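Shuttlecocks sorted for Tristton juniors

Junior badminton returns to Tristton Hall in March, and the club has begun going through its stock of yellow shuttlecocks. Those fit to use are going into clear plastic trays, to be kept in the hall cupboard.

Huw Foulkes, who runs the junior session, said the old cardboard tubes had split and shuttlecocks were being trodden on. "We lost 10 last term that way," he said. "The trays stack and the children can see what's in them."
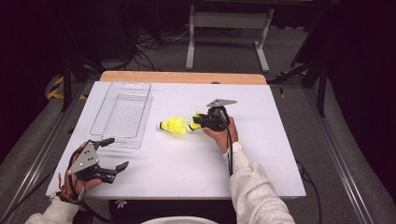

What happens to the ones that are too worn to play with?
They go in a bag for the under-eights, who use them for throwing and catching.

The club has 48 to check. Iestyn Bellis is looking at each skirt for splits and making sure the base is firm. Yellow ones are used at Tristton as they show up better against the pale end wall. Bevan Sports has offered to replace any that fail.

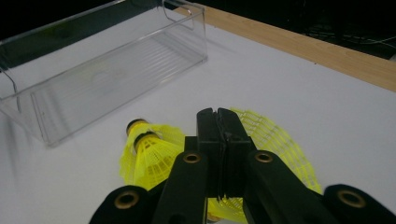
Session times

Juniors play from 5 pm, with the hall open 30 minutes earlier for setting up nets. Rackets can be borrowed at the door.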